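Hastine open day: is the Plillton two-armed robot any good?

I'd been promising myself a trip to the Hastine open day for ages, and this October I finally went. I'm no engineer (I mend lamps and muck about with motors in the spare room) so take this as a review from a keen amateur who asked far too many questions and ate far too many biscuits.

The thing I'd gone for was the Plillton, a two-armed robot meant for small workshops and colleges, and they were showing it alongside its simulator, Tridow. You get a seat at a desk with a big screen, pick a task from a list and drive both arms yourself with a pair of hand controllers. Ticket was £8, slots were short, and I queued twice.

First impressions of the controllers: lovely. Light, grippy, and the buttons are where your fingers already are. My one grumble is the left trigger, which has a mushy bit halfway that I never got used to. The right one on my set was crisp, so maybe that pair had just had a hard morning.

The software took longer to warm to. Tridow puts you behind the robot's own chest, looking down over its arms, and for the first few minutes I kept reaching too far. Depth is the hard bit! On a flat screen you think you're right over a thing and you're a hand's width short of it. Once I'd slowed down it began to make sense, and by my second go I was bringing both grippers in from either side without swearing. The arms follow you smoothly, with a tiny lag you notice at the start and then forget.

I picked the board game task, a Monopoly box on a padded table top, mostly for the pleasure of seeing something from my own cupboard in there. Flat boxes are a proper test for small grippers. Come in too high and you're over the lid, too low and you're nudging the table, and the two arms have to agree with each other the whole time. I'd say it's the best task on the list for a beginner. The cable one is just cruel.

Things I didn't like: the menus are tiny, the reset button sits right beside the quit button (I hit the wrong one, of course), and the printed guide runs to 88 pages with no index. The sound is also dreadful, a sort of hum that stays on even when the arms are still. I turned it off.

Price is where it gets interesting. The simulator with controllers is £1118, and the real arms are extra on top, on a quote. For a college I think that's fair. For me and my spare room it's a definite no, though I did take the leaflet home. Stasiv had a cheaper kit across the hall with one arm, and it was good fun, but I missed the second arm within five minutes.

Four stars out of five, and I'd go back just for another turn at the box.

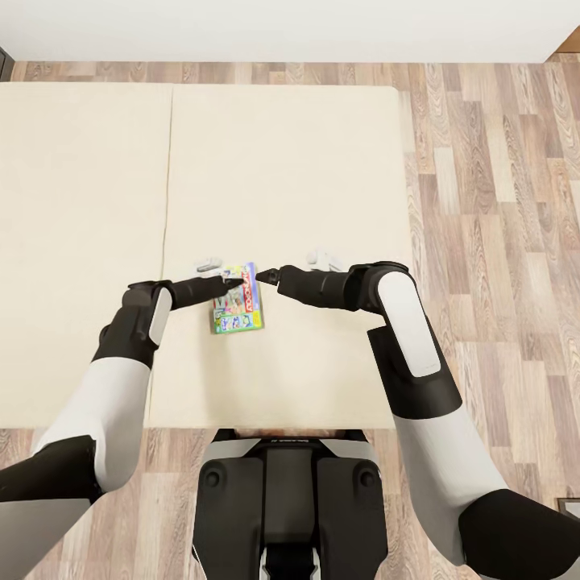 Pilar: I had the same trouble with reaching too far, and what fixed it for me was the second camera view, tucked away under the display settings. Agree about the left trigger, mine was mushy too. Did you get a price for the arms in the end? I asked and was told to email them.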